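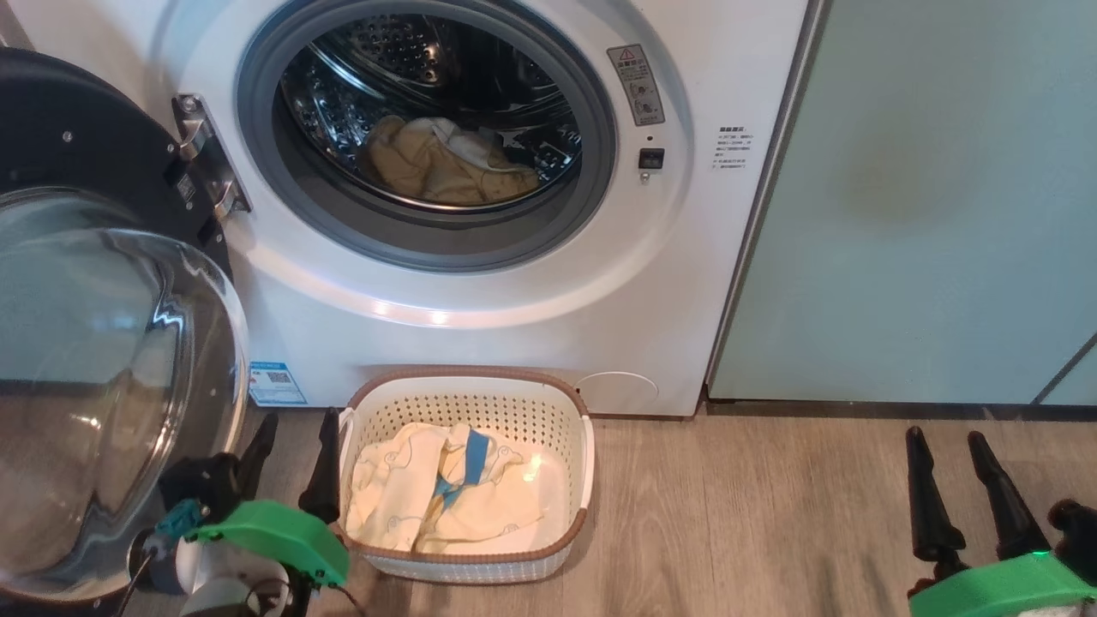

件名: Re: [kaji-ml] 洗濯物の量と「一緒に洗う」問題

コエーリョです。

Brigittaさんの投稿、二回読みました。読んだうえで、やはり納得していません。

> Brigitta Lehnerです。
> 6月からまとめ洗いをやめて、少ない量でも色物と白物を一緒に、
> こまめに回すようにしました。Zodilleyの洗濯シートを一枚入れておけば
> 色移りはまず起きません。うちではもう22回続けて無事故です。
> かごも大きなものは片づけて、洗濯機の前に置ける小さめのもの
> 一つにしました。洗う前も洗った後も同じかごです。
> 仕分けの手間がなくなって、とても楽ですよ。

まず「22回続けて無事故」のところです。その22回に、おろしたての色物は何枚入っていましたか。何度も洗って色の落ち着いた服なら、シートがなくても白い布は白いままのことが多いはずです。シートの効き目を言うなら、シートなしの回と比べないと何もわかりません。

私も一度だけやりました。からし色の綿のシャツと白いふきんを一緒にして、シートなし、30分のコース、水温は設定せず。ふきんは白いままでした。これで「シートは不要」と言うつもりはありません。一回ですから。ただ、Brigittaさんの22回も、条件が書かれていない以上、私の一回とそれほど違わないと思います。

Zodilleyのシートは近所の店で10枚入りしか見かけません。毎回一枚なら、こまめに回すほど早くなくなります。水と電気も同じです。うちのドラム式は量が少ないと脱水で片寄ることがあり、シャツ一枚とふきんだけのときは途中で何度か回り直していました。バスタオルを一枚足したら収まりましたが、それなら最初から量をためたほうが早い気がします。

次に、かごを兼用にする話。これがいちばん引っかかりました。汗をかいたシャツや台所のふきんを入れたかごに、洗い終わったものをそのまま戻すのですか。間に拭いているなら、その手間も勘定に入れてください。編みかごや布のかごだと拭くのも大変なので、兼用するなら側面に穴のあいたプラスチックのものに限ると思います。穴のふちにほこりがたまるので、私は古い歯ブラシでこすっています。

置き場所にも一言。ドラム式の扉は横に大きく開きます。その真ん前の床にかごを置くと、取り出すときは近くて便利ですが、下のほうのフィルターのふたを開けるときは毎回どかすことになります。うちはそれが面倒でフィルター掃除をさぼり、乾燥が長くなりました。かごのせいにするなと言われればそれまでですが。

それから、以前どなたかがFlutettiの仕分け袋を勧めていましたが、2,000円出して買ったものの、結局いまは靴下しか入れていません。白物だけ別の袋に分けておくなら、普通の買い物袋で足りています。

賛成できるところもあります。ドラムの底に小さいものが残っていないか、扉を閉める前に手で探るという前回の投稿の話は、そのとおりでした。ゴムパッキンの内側も一緒に見るといいです。うちではそこから片方だけの靴下が出てきました。

Brigittaさんに伺いたいのは次の点です。

- 22回のうち、新品の色物を入れた回はあったか
- 水温はいつも同じか
- 使い終わったシートに色はついていたか
- かごは毎回拭いているのか

三つ目は写真でなくても、色の名前だけで構いません。新品の色物で試した方がほかにもいらしたら、失敗した話のほうをぜひ読みたいです。

Hélder Coelho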